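ホーム > 論文・紀要 > 祭礼と暦 > 第3章
カテゴリー:民俗学/年中行事/移民研究

3.2 収穫祭の日取りと供え物の変化

前節では、聞き取り調査の方法を説明した。本節では、ウクライナ系移住者の家庭における秋の収穫祭を取り上げ、その日取りと供え物がどのように変化したかを検討する。資料としたのは、シドレンコ(Sydorenko)文庫に保存されている家庭日誌と書簡、合計659点である。このうち、収穫に関する行事の記述を含むものは271点であった。

まず、日取りについて述べる。古い日誌では、行事の日は教会の暦に従って決められており、家ごとの差はほとんど見られない。ところが、移住後の第二世代が書いた日誌になると、9月の都合のよい休日に行事を移す例が増える。この変化を信仰の弱まりと解釈する先行研究もあるが、筆者はその解釈に十分には賛成できない。書簡を読むと、離れて住む親族が集まれる日を選ぶために、何度も手紙を交換していることがわかる。日を移すことは、行事を続けるための工夫であったと考えるほうが、資料の内容に合っている。

次に、供え物について述べる。日誌に最も多く現れるのは麦の束と丸いパンである。麦の束は、その年の最後に刈り取ったものを家に持ち帰り、翌年の種まきの時まで保存するという習慣があった。都市に移った家庭では自分の畑がないため、麦の束は次第に記述から消えていく。パンのほうは残ったが、家で焼かずに店で買ったという記述も少なくない。ある日誌には「形が丸ければ、それでよいと母が言った」と書かれており、材料や作り手よりも形が重視されていたことがうかがえる。

果物の扱いは、これと少し異なる。農村の時代には、果物はその家の木から取ったものに限るという規則が、複数の日誌に書かれている。りんごは特に重要で、供える前に食べることは禁じられていた。移住後はこの規則がゆるやかになり、市場で手に入る果物が種類を問わず用いられるようになった(図2)。

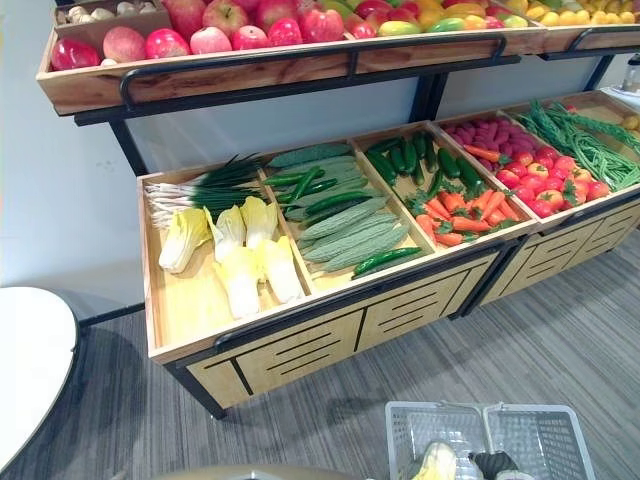

図2 りんごとその他の果物の陳列

ただし、りんごを最初に置くという順序だけは、多くの家庭で守られている。リカ(Rika)地区の日誌では、ほかの果物を先に並べた子どもが祖母に注意され、全部を並べ直したという出来事が記録されている。供え物の種類が自由になった後にも、順序についての意識は残ったと言える。

この点について、地域による差も見られる。ミルビー(Mirby)地区では、行事の後に果物を近所の家に配る習慣があり、配る相手の名前が毎年日誌に書き写されている。一方、リカ地区ではそのような記録がなく、果物は家族の中だけで分けられたようである。ミルビー地区の家庭は、同じ時期に移住して近くに住んだものが多く、このことが習慣の違いに関係している可能性がある。しかし、リカ地区の資料は数が少なく、書き手も限られているため、現在の段階では断定することができない。

なお、日誌に記された行事の名称は一定していない。同じ家庭の中でも、祖父母は教会の祝日の名で呼び、孫の世代は単に「秋の食事」と書いている場合がある。本稿では混乱を避けるため、これらをまとめて「収穫祭」と呼ぶことにした。名称の違いが行事の内容の違いを示すかどうかは、次節で歌と祈りの言葉を検討する際に、もう一度取り上げる。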